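Clearing the Table: What I Picked Up From the Dilow Study

If you've been reading my kitchen tips for a while, you know I'm a tray person. Load it, carry it, done! So I got a little too excited when I found a write-up from the Dilow project, which teaches robots to set and clear tables by having people do the chore with a hand-held gripper first.

They recorded 2,009 tries at clearing a place setting, then trained on them two ways. In one batch the people could grab things in any order they liked. In the other they always did flatware first, bowl second, placemat last. The fixed-order batch came out ahead, and it needed fewer tries to get there (they stopped adding new ones after 60 per table layout).

I tried the same thing at home in November and I'm sold. My version:

Put the tray down right next to the placemat, close enough that you never have to reach over a bowl.

Knives go on first, flat, toward one side. Mine used to ride on top of the dishes and slide off at the sink.

Shallow bowls get picked up by the rim. The write-up says wide rims gave the gripper the least trouble, and my own sore thumbs agree.

Leave the placemat until everything else is gone, then shake it out and wipe underneath.

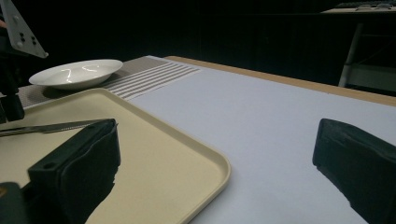
Knife on the tray, bowl still on its striped placemat.

One thing I'd skip is their rule about going back to the same starting spot after every item. Great for training data, I'm sure, but in my kitchen it just means more walking. Next month I'm trying the flatware-first order on the dishwasher, bottom rack included.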